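The return of orange wood

For a long time the easiest way to lose a sale in a second-hand furniture shop was to have a piece with an orange finish. Buyers wanted pale wood, grey paint or nothing. Pine that had gone the colour of marmalade went to the back of the shop, and a good deal of it went to the tip.

Ásdís Kárason has run a shop in Brutcombe through most of that period. She used to refuse orange pieces unless they came as part of a house clearance. In February she sold four in a single weekend, among them a desk she had twice marked down and then put back up to £200 when two people wanted it.

"I'd stopped seeing it as a colour," she says. "It was just what unsold things looked like."

Most of the furniture people mean when they talk about orange wood falls into one of two groups. The first is softwood, mainly pine, which was sold pale and went darker and yellower over the years. Light does some of this and the varnish does the rest. Older oil-based varnishes turn amber as they age, so a table that looked almost white in the showroom can end up looking like toffee without anyone having stained it. The second group was meant to be that colour from the start. Makers used warm stains to give cheaper timber the look of cherry or teak, and sealed them under a hard, even coat. 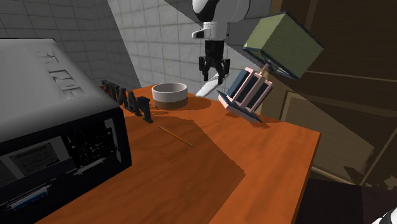
Orange wood changes a good deal between bright light and shade.

It matters which group a piece belongs to if you plan to do anything to it. An aged varnish can be taken off, and the wood below is often much lighter. A stain has gone into the timber, and sanding it out evenly is slow work that tends to leave patches around the joints and along the end grain. If the top is veneered, there may not be enough wood to sand at all.

Poul Ketilsson restores furniture from a unit on the edge of the town and gets asked about this most weeks. He tells people to look underneath first. The underside of a table was seldom finished with the same care as the top, and it will usually show what the bare wood looks like. Inside a drawer is another good place. If the bare wood is pale and the top is orange, he puts a little stripper on a hidden spot and waits.

He also tries to talk about half of them out of it. A good many of the desks he is asked to strip have nothing wrong with them except that the owner has read that orange is out of date. He offers to clean the piece, wax it and send it home for a month. Some come back to be stripped, but most stay as they are.

The cleaning alone can make a large difference. Old polish holds dirt, and dirt makes an orange finish look brown and tired. Ketilsson uses a soft cloth wrung out in warm water with a drop of washing-up liquid, then a dry cloth straight after. He goes easy near the edges, where the finish is thinnest. Silicone sprays he dislikes, as they get in the way of any later repair. For rings and light scratches he prefers paste wax, put on thinly and left to haze before buffing.

The trade has its own explanations for the change in taste. Asger Bjarnason, who buys for the dealer Dalsgaard, thinks price started it. Pale mid-century pieces had become too dear for people furnishing a first flat, and the orange ones were sitting next to them at a third of the cost. Once they had been seen in enough homes they stopped looking like a mistake. Kárason thinks it has more to do with age. Her buyers are mostly under 35, and they remember this furniture from their grandparents' houses, where it was looked after.

Both agree that desks have moved faster than anything else. A lot of people now work at home for part of the week and want something larger and heavier than the flat-pack table they bought in a hurry.

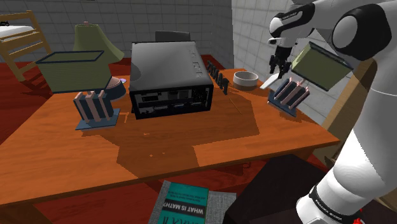

Size is where buyers go wrong. Older desks were often built for paper and a typewriter, and some are too shallow for a screen to stand at a sensible distance. Measure from the front edge to the wall, and measure the knee space too, as the drawers on either side can leave less of it than you expect. Then check the stairs. Kárason keeps a tape measure on the counter and still takes back one desk in every batch because it would not go round a landing.

What to put with it is a question of taste, but some things are known to be difficult. Cool greys on the walls make orange wood look stronger, and so do bright blues. Anyone who wants it to settle down should look at warmer whites, olive, brown or a dull red. Gervasio Painemal, a decorator who has worked on several houses in the area, paints a large sheet of card and stands it behind the furniture for a few days before he opens a full tin. He looks at it in the morning and again with the lamps on. Warm bulbs push the colour further towards orange, and a change of bulb is cheaper than a change of wall.

Prices are still uneven. A plain pine table can be had for very little at auction, where dealers are slow to bid on it, while the same table in a city shop may cost several times as much. Bjarnason expects the gap to close. He has begun keeping pieces he would once have passed on within the week, and he has rented a second store in which to put them.

Kárason has no such room. The last orange piece in her shop at the time of writing was a bedside cabinet with a missing handle, and somebody had left a deposit on it.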